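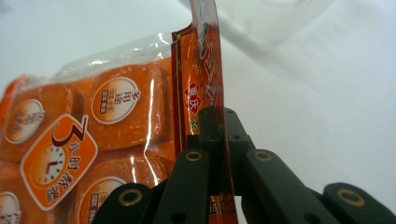 Orange multipurpose blocks, still in their clear wrapper.

Print this page | E-mail to a friend

29 July 2021
By Naheed Dogar

I have a soft spot for anything sold in a multipack, and under my sink you will find the proof (my sister calls it the Nallik annex!). When you bring home a wrapped set of blocks like these, try not to tear the film straight across the middle. Snip along the spare edge at the top instead, slide out the one you need, then fold the film over twice and clip it with a clothespin.

If the label isn't in a language you read, ask at the store or have a neighbor translate it before you use anything, and write the answer on masking tape stuck to the shelf. I keep thin packets standing on edge in an old loaf pan next to the blocks, so I can flip through them like recipe cards.

Print this page | E-mail to a friend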